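Section 4: First Night Setup for Your Kisby Heated Mattress Pad

Welcome to the nice part! If you have been through Section 3, your pad is out of its bag and you have checked the cord for nicks and kinks. Set aside 47 minutes for what follows, most of which is just waiting for the first warm-up to finish, so put the kettle on if you like.

1. Strip the bed down to the bare mattress. Please don't lay the pad over a topper thicker than 7 centimeters, as the corner straps won't reach.

2. Spread the pad with the cord socket at the foot of the bed. The Kisby label should face up – you will want to be able to find it again on laundry day.

3. Pull each corner strap under the mattress, starting at the foot, and smooth the pad with the flat of your hand as you go.

4. Push the controller plug into the socket until it clicks.

CAUTION: Never use the pad while it is folded or bunched up. A crease can trap heat and damage the wiring.
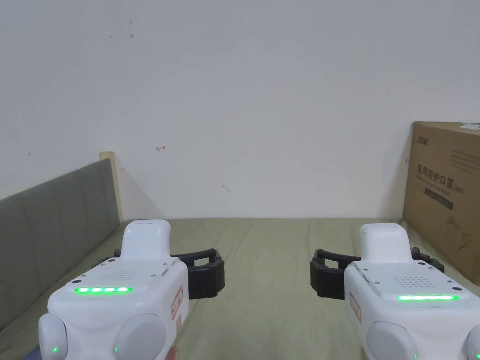
Bedding goes on once the pad is lying flat and the plug has clicked home. A plain fitted sheet is all you need between you and the pad, and the color makes no difference at all, so a khaki-green one like this will do just as nicely as white. Cotton lets the warmth through best. Fleece and flannel work too, though they take a little longer to feel cozy.

5. Run the controller cord down the side of the mattress, never across the top, and plug it straight into a wall outlet.

6. Press and hold the power button until the display shows P, for preheat. Leave the bed covered with a blanket while it warms.

7. When the P goes out, choose your setting. We suggest starting on 2 and giving it a night or two before you go any higher.

Note: The pad shuts itself off after 90 minutes unless you have changed the timer (see Section 6).

CAUTION: Do not use the pad for an infant, or for anyone who can't feel heat well or can't work the controller alone.

If the display shows E, unplug the pad, wait a few minutes, and repeat steps 4 through 6.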